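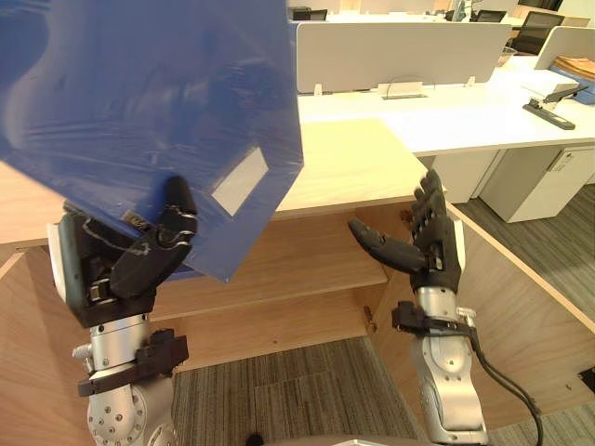 I've been to a lot of open days for this newsletter, and most of them are coffee, a slide show and a free pen. The one at Ulix on Tuesday was a lot more fun than that! Their Derese project is all about getting a robot to do the boring little jobs in an office, and they let us stand close enough to see it happen. When I squeezed in by the long white desk, the robot had a big blue plastic folder in its left hand, fingers curled around the bottom edge, and its right hand was wide open with the fingers pointing up. I do pretty much the same thing when I'm carrying the mail and looking for a door handle.

Print this story | E-mail this story

The demo was simple enough to explain to my kids when I got home. There's a wooden cabinet, there are folders, and the folders belong in the cabinet. Ulix says filing makes a good test (a better one than it sounds) because a plastic folder bends and slides and has shiny sides that bounce the light back at you. Add a door on a hinge and you've got a robot that has to think about both hands at once.

They ran us through in small groups, 25 minutes each, and my group got the slot right after lunch. The Ulix folks had asked us not to lean on the furniture, and of course I forgot and leaned on the furniture. Sorry again.

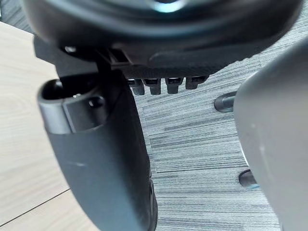

One visitor in my group wanted to know why anybody would give a robot fingers at all, when a simple clamp would surely hold a folder just as well and cost a lot less to fix. I was glad it got asked, as I'd been wondering too. The answer from Ulix was that a clamp is fine right up until the next job comes along, and the next job in an office might be a cup or a stapler or a drawer. They did admit that hands need more looking after. There was a good back-and-forth over it, and I don't think the visitor was totally sold by the end.

I asked about speed. I'll be straight with you, it's slow. I could have filed the folder, gone for a sandwich and come back. Ulix wasn't shy about it either, and told us that right now they care more about the robot doing the job gently than doing it fast.

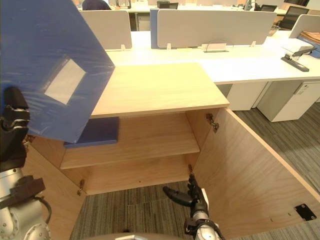

Gently is the word I'd use, too. I kept waiting for a bang or a crunch, and what I mostly heard was people whispering "oh, come on, you've got it" as if they were watching a golf putt. You do start rooting for the thing. By our last few minutes the whole group was leaning left every time the arm did.

It didn't go perfectly. In one of the runs we watched, the folder went in crooked and the Ulix team stopped and set everything up again, which took longer than the filing. I liked that they did it in front of us and talked it through while they worked. They'd been at the cabinet job for seven weeks at that point and said doors were still what gave them the most grief.
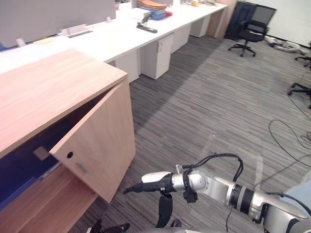
Robot's right gripper near the partly open cabinet door at the Derese open day.

Afterward there were cookies in the hallway and a sign-up sheet for the next visit, and I'd say get your name down early. Ulix told us 300 people asked for a spot this time, and they couldn't fit everybody in. The next open day is planned for March, at the same building in Morkosico, with the doors opening at 10. Parking is tight, so take the bus if you can. Wear comfy shoes, you'll be standing the whole time.

The team would like to have a drawer job ready by then. I've already asked if I can come back for it, and I've promised to keep my elbows to myself.

Home | News | Events | Visits | Past Issues | Search

Contact the Tarkance newsletter | Copyright Tarkance, all rights reserved | Back to top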